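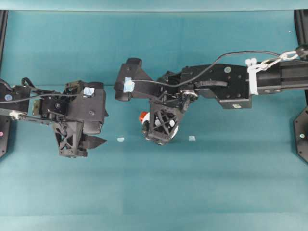 Janevski table top in teal, matt finish, seen from above.

Janevski Table Top, Teal
Order code 3976
Made to order by Lullent, Lurthorpe

The Janevski is a flat, matt table top for workrooms, classrooms and hobby rooms. It is sold as a top only. You can fit it to the Avari leg frame, which we also sell, or to a sound frame of your own.

Colour and finish
The colour is a mid teal. Up close the surface is slightly mottled, so small marks and dust show less than they would on a flat block of colour. It has a smooth feel with no grain to it. Some faint shading across the surface is normal and is not treated as a fault. Colours vary a little between screens, and we will post a small sample free of charge if you ask for one before ordering.

Tops ordered at different times may not match exactly. If you need several for one room, please put them on the same order.

Size
Length: 1156 mm
Thickness: 30 mm
Depth: chosen when you order
Corners: square, with the sharp edge taken off

We can cut the length down but we cannot make it longer. Two tops can be set end to end with the joining kit, sold separately. The join will be visible.

Fitting
The top comes undrilled. Mark your holes from the underside with the frame in place, and use screws that go no more than halfway through the thickness. If you are clamping things to the edge, put a thin pad under the jaw of the clamp. Heavy items that are fixed in place should be bolted to the frame or to a separate support, and we can drill bolt holes for you if you send a drawing with the order. There is a charge for each hole.

Please check the top before you drill or cut it. We cannot take back a top that has been altered.

Cleaning and care
Wipe with a soft damp cloth and dry it afterwards. A drop of washing-up liquid will deal with most marks. Do not use scouring pads, cream cleaners or wax polish, all of which leave shiny patches on a matt finish. Ink and glue should be wiped off while still wet. Use a mat under hot pans, soldering irons and glue guns. Use a cutting mat for knife work.

Light scratches cannot be polished out. They tend to be less noticeable once the whole top has had some use.

Delivery
Allow 3 weeks from order. Tops are sent flat, wrapped, with card on the corners, and are delivered to the door by one driver. You will need a second person to carry the top indoors. Delivery upstairs can be arranged for an extra charge if you tell us beforehand.

You can also collect from Lurthorpe in the mornings. Wait until we have sent you the collection note, and bring a blanket to go under the top in the van.

Returns
Tops in the standard length can be returned within 30 days if they are unused and in the original wrapping. Tops cut or drilled to your drawing cannot be returned unless they are faulty. Please report any damage in transit the day after delivery at the latest, and keep the packing until we have replied.

Goes with
Avari leg frame, fixed height
Avari leg frame, adjustable height
Joining kit for two tops
Touch-up pot, teal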